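The Big Coat Put-Away (and Take-Out)

September, and the closet at our place is having its yearly argument with itself. Puffers out, sundresses in, and everything lands on the bed first.

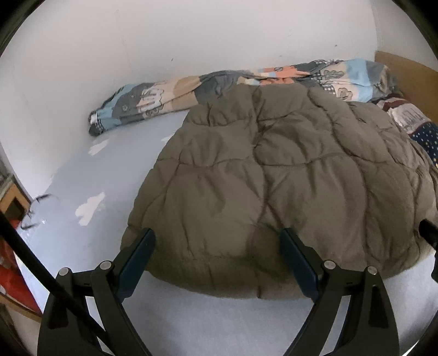
Why I start with the puffer

Every fall I tell myself I'll do the sweaters first, and every fall I'm wrong. Sweaters are fun! You hold each one up, you remember the trip you wore it on, you try on the green one, and then it's dark out and the coats are still in a sack under the stairs. So this year the puffer went first, flat on the bed, before I'd even had my second coffee.

Mine is a sort of grayed-down olive, quilted, and I've had it since I worked at the Drustura garden center, where the front doors never shut properly. It spends the summer in a cloth sack. I used to squash it into one of those bags you suck the air out of, and one year it came out looking like a place mat and took ages to puff up again, so now it gets the sack and plenty of elbow room (the sack takes up a ridiculous amount of space under the stairs and I have made my peace with that).

My routine, if you want it: spread it out with the zipper done up, smooth the sleeves, then go over it with your hands one section at a time. You're feeling for clumps. If the filling has wandered off into a corner, pinch it apart gently through the fabric, and give the whole coat a good shake at the end. Check the hem and cuffs for loose stitches while you're there. And the pockets! Last year mine had 62 cents and a grocery list in them, and the list said only "lemons, tape."

Then it goes on a wide hanger for a couple of days near an open window before it goes in the closet with everybody else.

To wash or not to wash

I got a lot of mail about this in April, when I wrote about putting coats away, and you do not agree with each other. I wash mine once a year, at the end of the season, cold water, gentle cycle, zipper up, nothing else in the machine. Then a long, low tumble with two clean tennis balls. Read your own label first, please, as some of these coats really don't want to go in a machine at all.

Giorgia Villa wrote to tell me she skips the dryer altogether and lays hers on a rack, flipping it every few hours and breaking up the lumps by hand. She says it takes her the better part of two days. I admire that very much and I'm not going to do it.

If the collar is the only grubby part, and it usually is, a damp cloth with a drop of dish soap will get you a long way.

Folding, for people without a coat closet

We lived above the Donati bakery for four years with one skinny wardrobe between us, so I have opinions. Lay the coat face down, fold both sleeves in across the back, fold the sides in to meet them, and then roll from the hem toward the collar. Roll slowly so the air can get out as you go. If there's a hood, tuck the roll inside it. It makes a decent bundle that sits on a shelf and doesn't slither off, at least if you don't stack anything on top of it.

Comforters roll the same way, by the way. Long side toward you, keep it a bit loose, tie it with a strip of old sheet. A rolled one shoved up against the wall gets you most of the bed back as a work table, and on a sorting day I need every inch.

What's leaving the closet

Four things are going this year: the raincoat that isn't, two cardigans that pill if you look at them, and a wool skirt I bought for a wedding at Mulis and have never once been able to sit down in. They're in a bag by the door for the Wostetti swap table. If you're bringing coats to the swap, put them on hangers if you can spare some, and pin a note with the size, because half the labels have been cut out by the time they get to us.

Next time I'll get to the sweaters, and I'd love to hear what you do about moths. Cedar, lavender, the freezer, I've heard all of it, but tell me anyway. Just hit reply.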